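Towels: does the way you fold them make any difference to how long they last?

Posted in Laundry and Linen by Warrick Hollis

I've taken over the linen cupboard at a small guest house and I'm trying to stop us buying new towels every December. The woman who had the job before me left a page of rules: fold in thirds lengthways, then in half, then in half again, never with the border on the outside, and rotate the stack so the same ones don't get hammered. She also swore that folding along the same line every time wears a groove in the pile, and that you should hang them by the loop wherever possible.

I'm not convinced by any of it. I've got 40 bath towels, mostly bought from Tomoana, and the ones that have gone are worn at the edges, not down the middle where the fold goes. Has anybody seen a towel fail because of how it was folded? I don't mean read it on the back of a packet.

Brulel_Bev

No, and I did hotel laundry for 9 years. Folding is for the shelf and for the look of the thing. What kills a towel is the washing, and after that the drying.
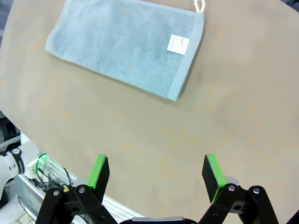 Start with the edges, as you've half worked out already. The pile is only loops of thread and it can lose a fair few before you'd notice, but once the hem goes the whole towel is on its way out. Spread one flat on a table before you fold it, the way the blue one is, and you can see the flat woven band along the short edge, the label sewn on it and the cord loop up at the corner. Those are the places I'd check. In my experience the band shrinks more than the pile if you dry it too hot, then it puckers, then people tug it straight and the stitching goes. As for hanging by the loop, I'd want to know who tested that. A wet bath towel is heavy and all of it is pulling on one bit of cord. Over a rail is better.

Thirds or quarters, do what fits your shelf. I would lay them flat first though, if you've got the table for it. People who fold against their chest get a lopsided stack and then have to do it again.

tumbledry_tony

Disagree with Bev. My mum always folded in thirds and her towels lasted for ever. Also use Josasport sports wash, it brings them up lovely. Never use softener!!

Pennyfeather

Tony's mum probably also had better towels to begin with, and didn't have guests taking their make-up off on them. I'd want a bit more than that before I changed how I did anything.

I'm mostly with Bev. The one thing I'd add is that the surface matters more than the method. I used to fold on the bed and blamed myself for every crooked corner. On a proper table the towel stays where you put it and you can get both hands out to the sides.

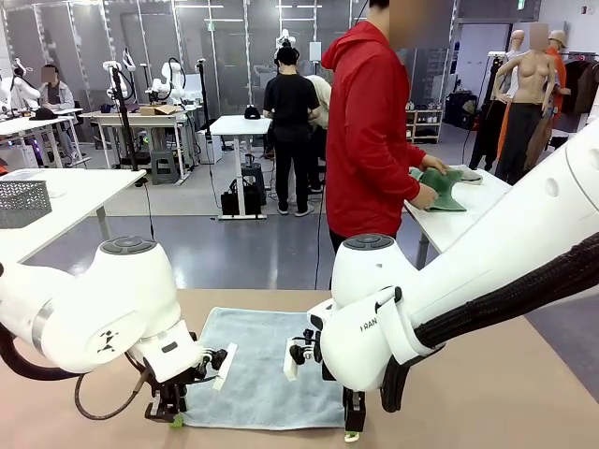 Pale blue towel spread out on the tan table, with a green cloth being handled on the white one behind.

Even laid out like that the edges don't sit dead straight, so don't fret over it. Smooth from the middle outwards, bring the long sides in, then fold up from the short end. I put the border inside because it looks neater. I can't claim it does anything else. If your cupboard is damp I'd worry about that long before I worried about creases.

As for rotating the stack, that one I would keep. Clean ones go in at the bottom and you take from the top. It won't make a towel last longer but they'll all wear out together, and whether you want that depends on how you like to pay for them.

4 comments

Warrick Hollis: Thanks. Checked the cupboard and 9 of mine have puckered borders. Going to turn the dryer down and see. Not holding my breath.

tumbledry_tony: still say thirds

linenpress: We've got a Trondix dryer and the low setting takes half the night. Is it really worth it for towels?

Brulel_Bev: Take them out a touch damp and finish them on a rail.

Share (9)

Contact us | Copyright of posts remains with their authors | Back to top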